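Appel à participation : musiciennes et musiciens pour l'enregistrement de « Drekville »

Le collectif Flunach prépare son deuxième disque et nous cherchons du monde pour jouer dessus ! Drekville est une suite en plusieurs tableaux pour petit orchestre, chœur et section rythmique, écrite par Auður Kragh entre deux tournées, en grande partie sur un harmonium désaccordé dont on entendra sûrement la trace ici ou là. Les maquettes tournent en boucle chez nous depuis des mois et nous avons très envie de les entendre enfin avec de vrais souffles et de vrais archets.

Nous recherchons en priorité :
un ou une altiste
deux trombones (dont un basse, si possible)
une clarinette basse
un ou une percussionniste à l'aise avec le vibraphone
des voix, tous pupitres, pour le chœur du dernier tableau

La basse et la batterie sont déjà assurées par Chia-jung Tu et Tamara Romaniuk, qui jouent ensemble depuis le premier album et que vous rencontrerez dès la première lecture. 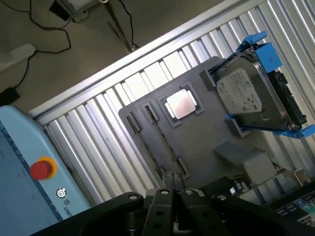
Côté niveau, pas besoin de diplôme. Il faut lire correctement (les partitions sont gravées, avec quelques passages en grille d'accords), savoir jouer au clic et aimer écouter les autres. Pour le chœur, la lecture n'est pas indispensable : Sum-yee Chuang enverra des pistes de travail voix par voix, et elle est d'une patience remarquable avec les gens qui apprennent à l'oreille. Si vous improvisez, dites-le-nous, car le troisième tableau laisse une longue plage ouverte et rien n'y est encore attribué.

Les répétitions ont lieu le soir dans la salle Avier, au rez-de-chaussée, avec un piano droit, des pupitres et de quoi se faire un thé. L'enregistrement se fera ensuite au studio Khattak, l'orchestre d'abord, le chœur après. Nous jouons autant que possible tous ensemble dans la même pièce, avec très peu de montage. Cela demande de la concentration, mais quel plaisir quand une prise décolle !

Les instrumentistes sont payés à la séance, répétitions comprises, et les trajets sont remboursés sur justificatif. Les choristes participent à titre amateur ; le repas est offert les jours de studio et chacun recevra 2 exemplaires du disque. Tous les noms figureront dans le livret.

Pour vous proposer, écrivez à Annelies Widmer au moyen du formulaire de contact du site, en précisant votre instrument ou votre tessiture et vos disponibilités en soirée. Joignez un ou deux enregistrements, même faits au téléphone dans votre cuisine. Un extrait de concert un peu bancal nous en dira souvent plus qu'une démo très léchée. Moins de 30 ans, plus de 60, fanfare, conservatoire, bal folk, tout nous intéresse.

Les candidatures sont ouvertes jusqu'au 30 novembre 2023. Annelies répond à tout le monde, y compris aux questions sur les partitions, et peut vous envoyer la maquette du premier tableau sur simple demande.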